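28th December. Up late again, teleop shift for Nisreen Kassab. She wants 145 demos of the bedroom task before Estness looks at them. Coffee gone cold. 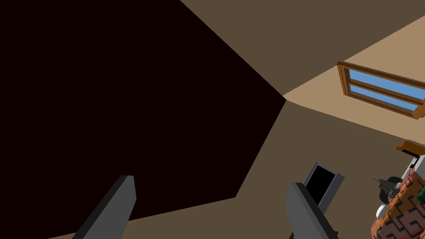

Wrists sore - turned the scaling down, too slow, turned it back up. Lost 7 takes to lag, deleted teh lot.

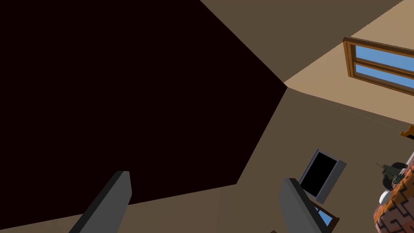
Wrist view makes me seasick. Everything on a slant, window way up in the corner, fingers open with nothing in them. Had to slow right down.

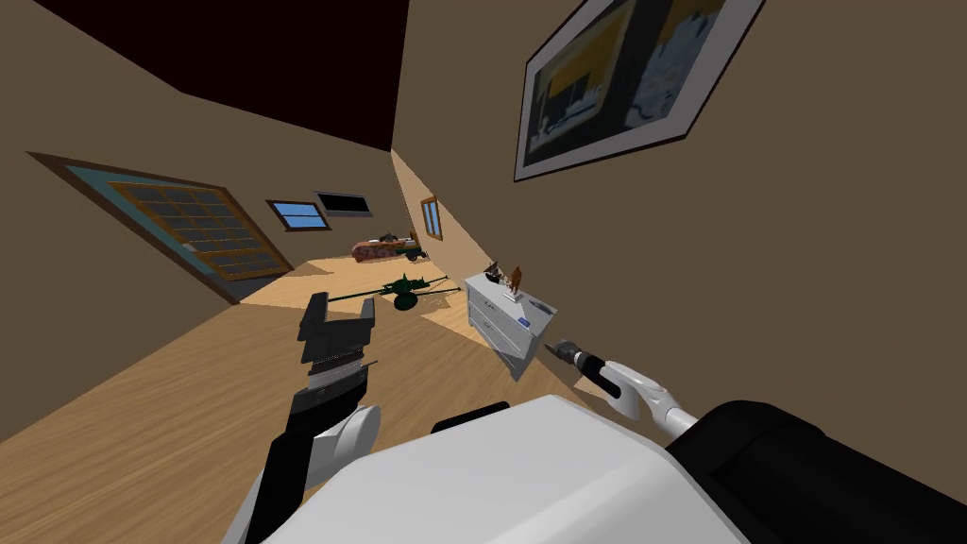 Better after supper. Left hand still drifts when I think about the right. Ask Nisreen abut that tomorow.

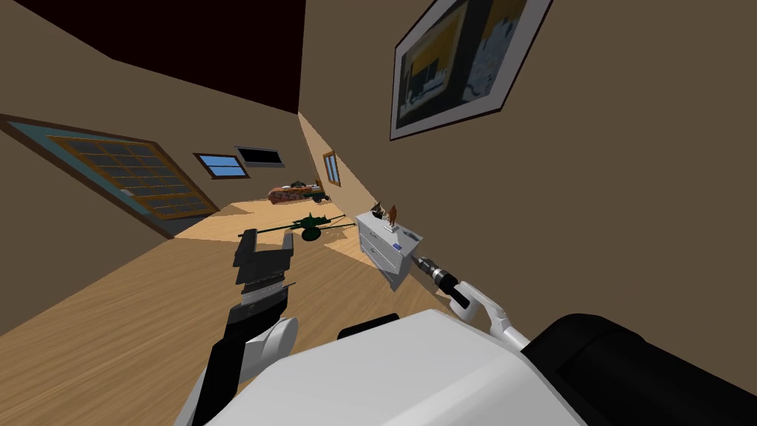
Left gripper by the cannon, right one at the dresser.

Bed now.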